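Sorting the jersey pile: a talk with the woman who runs Bratuvton's kit swap

Posted Sep 29, 2026

She's got 4 minutes, she says, then it turns into most of an hour. The kit swap at Bratuvton runs out of one back room with a long table and a door that sticks. She didn't want her name in this, fine. "Put down that the swap said it. People know where to find us."

What they do is simple enough. Families drop off outgrown sports shirts, practice tops, whatever. She and whoever turns up sort them, fold them, send them out again. Last season 458 pieces went through. She keeps a notebook.

First question, obvious one. Why fold at all, if kids are going to dig through the bins anyway?

"Because I've seen what happens when you don't. You get a heap. Parents look at a heap and walk off. Same shirts, folded, sizes facing out, and they stay and look."

Her method, quickly. Shirt face down. Sleeves in. Sides in. Bottom up to the collar, then once more. "Don't press too hard, you're not ironing." Cotton is easy. Mesh is what gets everybody.

"Mesh slides. You fold it and it unfolds itself while your reaching for the next one. It catches on things too, a rough fingernail, a ring. I tell people take your rings off. And you pick it up in the middle and both sides just flop out, so now you're starting over."

So what do you do with it? Lay it down flat again, she says. Every time. Don't try fixing it in the air. She used to roll the mesh ones instead, a trick from a team manager over at Undis, and gave it up after a month. Rolls come apart in the bin.

Color next. She sorts by size first and color second, which apparently starts arguments. Higuchi, the swap across the river, does color first. "Looks beautiful. Really does. And then a mom needs a youth medium and she's going through 28 orange shirts." Long pause. "I do like how theirs looks though."

The table gets more attention than I expected. She wants it smooth, wiped down, nothing on it but clothes. No coffee. Lint is the other enemy, it gets on everything, so there's a roller on a string by the door. Bins came from Jivon, 18 of them, stackable, and the lids are already cracking. Not a happy customer. "I wrote to them. Twice."

Stains? Anything with a small stain goes in a practice bin. Holes go in the rag bag, unless it's just a seam, then she takes it home. Names inked in the collar stay. Kids don't mind, she says, some of them like finding out who had it before.

How long does one shirt take her now? She won't say, doesn't time it. Beginners are slow and she'd rather they stay slow. "The fast ones I have to refold." She laughed at that, then got up and refolded one, while I was still writting.

Biggest need right now is adult smalls and anything long sleeved before November. Goalie tops too, always. Not socks. Please no more socks. Drop off is at the side door, bags tied, and if it's been in a car trunk all summer wash it first.
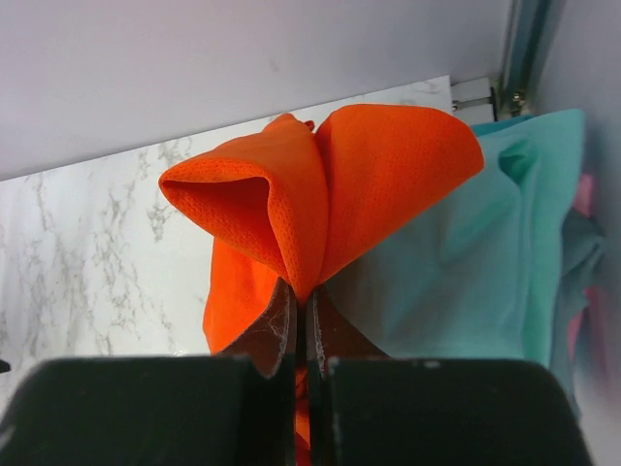
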